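Small Appliance Corner > Cleaning and Storage

Thread: Where do you all put the loose parts when you clean a big appliance?

mossyporch
OK so I'm finally doing the August clean-out of our back room and I've hit the same wall as last year. Every appliance in there has some round vent cover or lid or grille that pops off, and the second it's off I lose track of which machine it belongs to. I have two that look almost identical and I swear neither one fits anything anymore. How do you keep them straight? I'm also open to hearing that I should just throw them out (my partner's vote, by the way).

Clikier
Don't throw them out!! I tossed one in a clean-out and spent 6 weeks trying to find a replacement. Painter's tape on the inside of the cover, write the name of the machine on it, done.

tallowbee
Tape leaves gunk if you forget it's there. I use a zip bag for each machine and hang the bags on the wall right by the shelf. It looks terrible but I can see what's in them.

mossyporch
I like the bags but I have the wall space of a phone booth. My room is mostly one big black Midea with everything else crowded in around it. I've been using the top of it as a table, which I know, I know. A plastic storage box lives up there with a jar at the front edge, and then the stools and cardboard boxes have to go wherever there's floor.
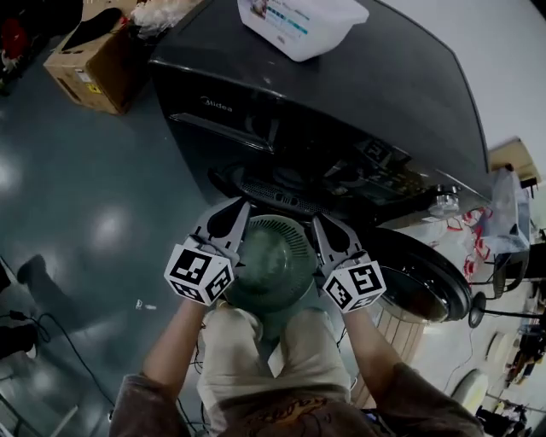 Anyway, the green one is the cover I can't make up my mind about. It's got a lighter rim and little holes all over, and I've tried it on both fans and it just sort of sits there without clicking. My partner thinks it came with something we gave away two apartments ago.

Vlček
Measure across the back, inside the rim, and compare that with the opening on each fan. People always measure the outside and that tells you nothing. Also please get the box off the top of the Midea. I'm that guy, sorry. I don't like anything sitting on an appliance, a flat top is not a shelf.

tallowbee
Depends what it is though? If the manual says it's fine and the vents are clear, a box of light stuff isn't going to hurt anything. I've had a basket on mine for nearly 2 years.

Vlček
And when you need to get behind it you have to move the basket first, so you don't get behind it, so the dust stays. I stand by it.

tallowbee
I vacuum behind mine! More than I vacuum my car, anyway.

Clikier
Is the green thing maybe a strainer lid? My sister had one off a big plant pot that looked a lot like a fan part. Holes all over, rim around the outside. Try it on a bucket lol

mossyporch
Ha, I had not thought of plants at all. We did have some big pots on the balcony at the old place. I'll go dig around after dinner.

And Vlček, fine, the box can move. It's mostly cables and chargers and I could stand to lose half of them. I'm not promising about the jar.

quiltdad
Long time lurker. For washing those covers with the tiny holes: warm water, dish soap, old toothbrush, go at it from the back so the fuzz gets pushed out the way it came in. Let it dry all the way, overnight if you can stand it. I used to dry mine with a towel and all I did was put new lint in the holes.

Clikier
Seconding the toothbrush. A soft one, the stiff kind scratched mine up.

mossyporch
Update, 9 pm. Doesn't fit the bucket, doesn't fit either fan, and I measured the inside like I was told. I did find one plant pot and it's too small. So the green one is getting a piece of tape that says "???" and going in a bag with the other mystery cover. Box is off the Midea. My partner has asked me to tell you all the vote is still to throw them out.

tallowbee
Keep them till spring and then vote again.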